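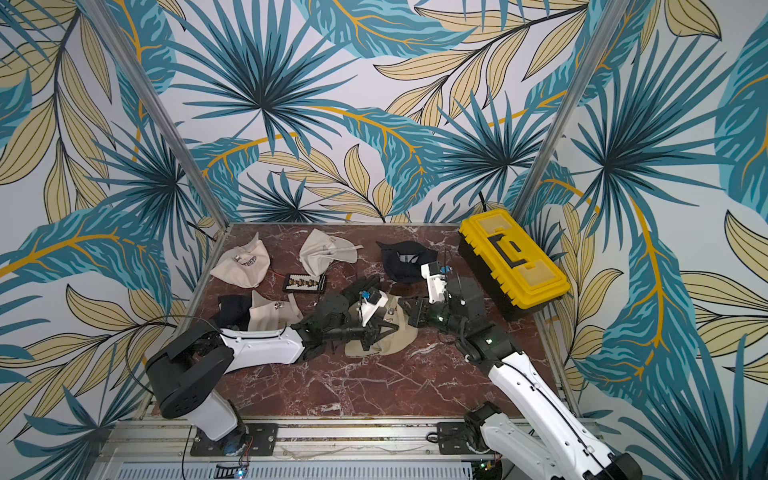
Two arms meet over a tan cap on the cap-sorting table at Miltbridge. Tindus 14 is the software running them.

Tindus 14 is out, and the two arms have stopped arguing

2026-01-27

I've been waiting for this one since before the holidays, so forgive me if I sound a little excited. The new release of Tindus, the open control and planning software we run on our two-arm tables at Miltbridge, went up this morning, and the big change is the one a lot of you have been asking for. Both arms now share one plan.

If you've used the older versions you know what I'm talking about. Each arm had its own planner, and the two of them traded messages about where they were going next. That was fine as long as they stayed on their own sides of the table. Put something in the middle, though, and you got what we called the doorway problem (after you, no, after you) where both arms slowed down, backed off, came in again and backed off again. I once watched a pair of them do this over a single hat for as long as it took me to eat a sandwich.

In 14 there's a single planner that treats the pair as one machine with two hands. You tell it which item you want and what should happen to it, and it works out which gripper goes where and when. It can send both in together, or park one while the other works, and it no longer has to ask permission from itself. The safety distance between the wrists is still there and still yours to set. It's just one number in one file now, where it used to be two numbers in two files that had to match. Ours didn't always match. Ask me how I found out!

We've been trying it on caps. Soft, floppy baseball caps in beige, tan and dark navy, spread over the marble-patterned table with the botanical wallpaper around it. Caps are a pain for software. The brim is stiff and the crown isn't, so one end of the thing behaves like a plate and the other end behaves like a sock. They land upside down, or folded over on themselves, or pushed right up against the next one. A planner that expects a box will do something silly with a cap, and ours did plenty of silly things in December.

The perception side got work too. The camera on each wrist now feeds the same picture of the table, so what the left one sees, the right one knows about. Before, the left arm's own forearm could hide things from its camera, and the right arm might have had a perfectly good look at them and kept it to itself. The merged view updates as the arms move, and anything neither camera has seen lately gets marked as stale. The planner is allowed to reach toward stale stuff but only slowly. I really like that part – it's a small rule, and it made the whole table feel calmer to stand next to.

There's also a new outline step, which came over from the Pomare vision package and has been cleaned up a good bit on the way. It tries to find the brim first and guesses the rest of the cap from there. Navy on navy is still rough, I won't lie. Where two dark caps overlap it will sometimes call them one big cap and plan a grab for the middle of it. Light caps touching dark caps are much better than they were.

Now some numbers, for those of you who scroll down for the numbers. We ran 1329 pick attempts on the release candidate, all with caps, all on the one table. The arms got hold of the cap they were told to get on the first try in 72 percent of them. The last version managed 69 on the same test, so that's a modest bump and I'm not going to dress it up. Where you really feel the difference is in the waiting. The stop-and-go in the middle of the table is gone from our logs, and that was the thing driving everybody up the wall.

The tooling has had some love as well. The replay viewer opens both arms on one timeline, so you can drag back to the moment a grab went wrong and see what each gripper was told to do, next to what it did. You can pin a note to that moment and send it to someone else, and it opens in the same spot on their end. I've been wanting this for ages. Half of my bug reports used to be me typing out "no, a bit later than that." Logs from the older releases will open too, but only one arm at a time, and you'll get a yellow warning bar that I'm told is going to stay.

A few things to watch out for before you upgrade. The old per-arm config files won't load, and you'll need to run the converter that ships with the release. It keeps your speed limits and your home poses. It does not keep your custom grasp lists, so copy those somewhere safe first (I didn't, and spent an evening typing mine back in). You'll also want to redo the wrist camera calibration, even if it was good last week. The merged view is pickier than the old one, and a camera that's a little off will give you ghost caps, two outlines side by side where there's one real hat. Kind of pretty in the viewer, no use at all for picking.

If you run the Sondallow add-on for folding, hold off for now. It still talks to the old planners, and the update for it isn't ready. It'll start up fine under 14 and then sit there doing nothing, with no error message, and you'll lose an afternoon to it. Picking and placing don't need the add-on at all, so tables that only do that can move today.

The release is on the usual download page, with the converter in the same bundle. The full change list is long and a little dry, but do read the part on speed limits, where the default is lower than before. We left it low on our table and haven't felt any need to raise it.

Next up for us is the navy problem, and after that knit hats, which have no brim to find. I'll post when there's something to show.

Related items
Moving your config files to the Tindus 14 converter
Calibrating wrist cameras without losing your weekend
Pomare outlines: what works on soft items
Sondallow folding add-on: known issues
What we broke at Miltbridge in December

Contact the Miltbridge news desk | Copyright 2026 Miltbridge | Back to top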